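Section 4: Recording the zip bag task
Urkus hand-held gripper, Dronuldale Robotics Club edition

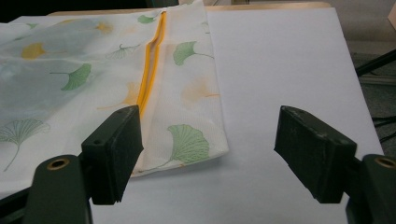 Fig. 4.1 Gripper pads open at the front edge of the ginkgo bag, zip partly open.

Read Section 3 first. Everyone skips Section 3, and then everyone asks Wilfredo why the recorder is flashing at them.

The zip bag is the second task in the club set, after the sponge and before the dreaded sock. You hold the gripper in one hand, squeeze the handle to close the pads, and carry out the task slowly enough that the software can follow. One go from start position to finish position is called a take. A full set is 60 takes, shared between whoever turns up.

4.1 Before you start

1. Put the white board on the table and push it up against the stop. If the stop has gone missing again, use the pencil line.
2. Wipe the board. Biscuit crumbs show up beautifully on camera.
3. Check both pads for tape, fluff and glue. Scuffs are fine. If a pad wobbles when you push it with a thumb, tighten it as in Section 2.5 and start your set again.
4. Plug in the gripper, then the recorder. Wait for the steady light.
5. Open and close the gripper fully 3 times. The handle should move freely and the pads should meet square.

Note: The handle spring was replaced in March and is stiffer than the one in the training video. You will get used to it by take 10 or so, at which point it will be somebody else's turn.

4.2 Laying out the bag

1. Lay the bag on the board with the zip running away from you.
2. Open the zip part of the way. Vary how far between takes.
3. Let the fabric fold as it likes. Hanane Metwally ironed the bag before the regional round at Cabanatuan, and we trained a very capable robot that could only handle ironed bags.
4. Keep some clear board in front of the bag so the pads have somewhere to start.

4.3 Recording a take

1. Hold the gripper low over the board with the pads open and facing each other across the gap. Both pads must be in view of the camera.
2. Press the record button and hold still until you hear the beep.
3. Move in and take hold of the lower end of the zip tape. Close the pads gently – you are holding a bag, you are not arresting it.
4. Lift until the fabric is clear of the board, pause, and set it down again.
5. Open the pads, back away to the start position and press the button to stop.
6. Say "good" or "bad" out loud. Your partner writes it on the sheet.

Caution: Keep your free hand off the board during a take. The robot does not have a free hand and gets the wrong idea.

Caution: Do not close the pads on the zip teeth. Aileen Tolentino has mended this zip once and has made her feelings known.

Caution: Mind the cables on the floor when you swap places. Unplugging the recorder in the middle of a take loses the whole file, and most of your friends.

4.4 What counts as a bad take

The bag slides off the board. The pads close on nothing. Your sleeve gets in the way. You sneeze. Mark it bad and carry on. Do not delete anything yourself; Vasilică Matei goes through the bad takes afterwards and seems to enjoy it.

4.5 Saving your set

1. Copy the folder to the club drive, under Trurkadance, in the subfolder for your group.
2. Name it with the task number and your initials. "final", "final2" and "REALfinal" will be returned to sender.
3. Check that the number of files matches the sheet.
4. Switch off the recorder before unplugging it.

If the light goes red at any point, see the fault table in Section 11. If it goes red and smells, switch off at the wall and fetch Nathalie Aerts.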